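The Last Bus to Irnlow

I missed my stop because I was reading the back of a crisp packet. I'd love to say it was something grander, a letter or a good novel, but it was the ingredients, and by the time I'd got to the bit about milk the bus had gone straight through Vondale and out the other side.

I rang the bell. The driver said he couldn't let me off on the hill, not in the dark, and the next place he was allowed to stop was Irnlow. Fine, I said. I had never been to Irnlow in my life, even though I'd lived 44 minutes away from it since I was small (it's on the timetable, I must have read that number hundreds of times). You know how it is with the last name on a bus. It's just a word on the front.

Well, it was a proper village! It had a pond, a chip shop and a pub called the Grular Arms, with its lights on and the door propped open with a bucket of sand. I went in to ask about taxis. The woman behind the bar looked at me and said, "You're late, we'd nearly given up," and handed me an apron.

I should have said something. I did open my mouth. But she had already gone through to the back, and there was such a smell of onions coming out of there, and I'd only had the crisps. So I put the apron on.

It was a supper for the end of summer, as far as I could make out. Long tables, paper cloths, a great many old men in cardigans. I was given a knife and a sack of carrots and a spot by the window next to a boy with a plaster on his chin, who told me I was cutting them wrong. I was, too. He liked them on a slant. We did the whole sack on a slant and then he fetched another one.
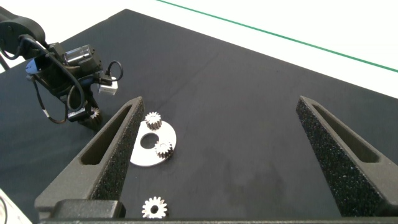 By nine I was carrying plates. I'm a terrible waitress – I tried it one summer at the Vörös, when it was still a restaurant, and lasted until the first soup – but in Irnlow they didn't seem to mind where anything landed. One of the cardigans asked how my mother was. I said she was well, thank you, her knee was giving her trouble. All true! He nodded as if he'd known that knee for years, and told me she should try cabbage leaves.

After the pudding they sang. I didn't know the song, and then in the second verse I found that I did. My grandmother used to hum it over the ironing, only she'd never had any words to it, and I had always thought she made it up as she went along. It's about a girl who goes over the hill for a loaf of bread and forgets which side she came from. It has a lot of verses. I stood there with a stack of bowls in my arms and sang every one of them, and the boy with the plaster sang the low part, quite badly.

Then the door opened and a woman came in, out of breath, with her coat buttoned up wrong. She was my age, near enough. She had my sort of hair. She said, "I'm so sorry, I fell asleep on the bus, I've had to walk all the way back," and she looked at my apron, and then she looked at me.

The whole room went quiet. I could hear the fridge.

"Carrots are done," I said, which was the only thing I could think of, and I took the apron off and held it out to her. She put it on over her coat. The woman from the bar looked from one of us to the other and back again, and then she went and got another chair.

I stayed until almost 300 plates had been washed and dried, and somebody's nephew ran me home in a van that smelled of sheep. My mother was still up. She had her foot on a stool and the radio going, and she asked me where on earth I'd been.

"Irnlow," I said.

She turned the radio down. "Did they do the carrots on a slant?"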